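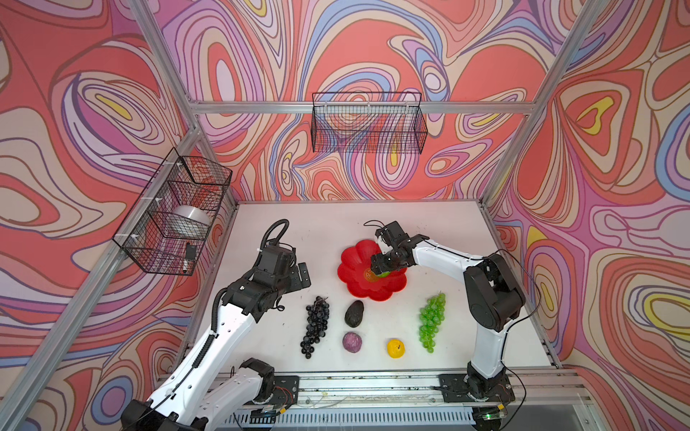 Minutes of the meeting, Puscombe display group
Jan 9, 2023
Chair and notes: Þórey Hafþórsson

1. Wall covering
The marbled paper in coral, pink and blue was discussed. Some members find it too strong behind the fruit. It was agreed to keep it until the end of January and then to decide again.

2. Wire baskets
The basket on the back wall stays where it is. For the left one, Ebrahimi is asked for a price on stronger ties. The budget for small parts is 60 dollars.

3. Table top
The white surface has many marks and scratches. Þórey will try a mild cleaner first. A new top from Ondis would cost 900 dollars and this was not approved.

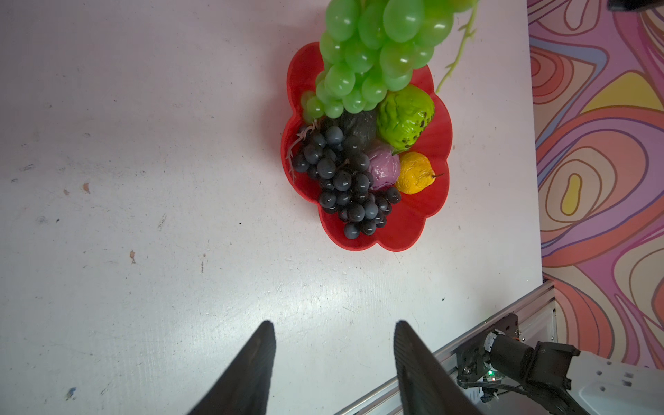

Reading time: 1 min

4. Fruit and bowl
The red bowl with the flower edge was liked by all. With both bunches of grapes in it, the bowl is very full and the green bunch goes over the rim. Proposal: to buy a larger bowl of the same shape from Promus. Accepted, up to 40 dollars. The yellow fruit and the avocado will be kept.

5. Other matters
The list of artificial fruit must be corrected before the next order. Action: Þórey.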